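Home | Working Groups | Minutes | Documents | Members | Contact

Hosstead Working Group on Handheld Gripper Practice
Minutes, October meeting

Present: Oona Ojala (chair), Nithin Joseph, Aaliyah Arsenault, Vilho Heiskanen
Apologies: Elínborg Juhl
Notes: Aaliyah Arsenault

1. Previous minutes
Accepted with one correction. Under item 4, "Meltari draft" should read "Mensah draft."

2. Pad inspection
Nithin reported on the pad checks at Kekcombe. Under the present rule, operators look over the rubber pads at the start of a shift. He proposed a second check after every 300 grasps, with the result written on the station sheet. Vilho thought a grasp count would be hard to keep in home settings and asked for a time limit instead. Agreed: every 45 minutes of handling, or whenever a pad is seen to have moved on the jaw.

3. Sessions in private homes
Oona went through the comments on section 2 of the practice note. Main points:
- The householder signs for each room that may come into view, including rooms seen through an open door.
- Mail, prescriptions and family photos are put away before the session begins. Printed cards and labels on ordinary household goods may stay.
- Operators do not open closed boxes or bags unless the householder has said so.
Elínborg had written in to ask whether a curtain counts as closing off a window. The group's view was that sheer fabric does not. Vilho to add a line.

4. Mixed containers
Long discussion. The Mensah draft treats a box of mixed items as one task. Nithin wants it split by material, as soft items such as bandages and plastic bags behave differently from rubber or clay. Aaliyah said operators would spend more time on labels than on handling. No agreement on the split. Agreed for now that:
- the container stays on a stable surface at a height the operator can reach without leaning;
- when two grippers are used at one container, one holds back while the other is inside it;
- sleeves are kept clear of the moving parts.
Oona noted that the second point will slow people down and asked for comments from the sites.

5. Training
Meltari has offered 10 places on its operator course. Kekcombe will take most of them. Vilho asked that the course use our wording on jaw clearance, and Oona will send it over.

6. Actions
Vilho: curtain wording, section 2.
Nithin: revised pad check sheet, with a column for the time.
Oona: jaw clearance text to Meltari.
Aaliyah: collect site comments on item 4.
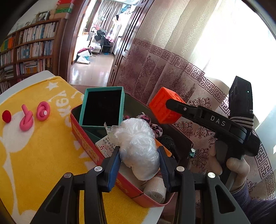
Comments on item 4 should go to Aaliyah before the next meeting, with the name of the site and the section number. The Mensah draft stays open until then.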